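By Ulla Nieminen and Matvii Fedoruk
June 7, 2020

5. Keeping the pushing cell honest

I look after the pushing cell, so I get to write the section on setup. The layout is in Figure 5: arm overhead, rod pointing straight down, wooden board on blue pegboard, and the printed blocks. Most of my week goes into the rod and the board.

The rod hangs from a black clamp-like bracket on the wrist. After 3785 pushes in December we found that the bracket had crept round a little, and every long push was drifting left. I blamed the Milow controller for two days (sorry, Milow!) before Kalevi Kallio put a wrench on the bracket and felt a bolt give. Now I check the bolts every morning, and I draw a paint-pen line across the joint after each refit so I can spot a slip early.

Setting the tip height is fussier. Too low and the rod scrapes the wood, too high and it rides up over the block edges. I bring it down on a strip of paper near the middle of the board, back off until the paper slides, then try again toward each corner. Real wood moves with the seasons – we redo this whenever the heating goes on or off – and the seams between the planks need a fingertip check too, as a raised one will catch a star by its points.

The blocks wear as well. I sand any burr off the bottom faces and leave the layer lines on the sides alone. A full reset takes me nearly 7 minutes, most of it spent on the paper strip.

Comments

Raimo Vuorinen: Same creeping bracket on our Hivance arm. Threadlocker helped, but then swapping rods was a pain.

Cristóbal Saavedra: Do you oil the board? Ours got sticky and we had to throw out 6 runs.

Ulla Nieminen: No oil, just a dry cloth! We tried wax once and the friction numbers went all over the place.
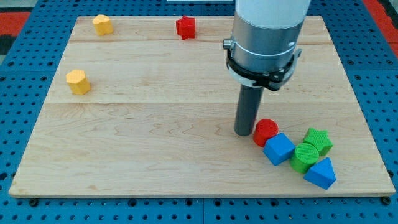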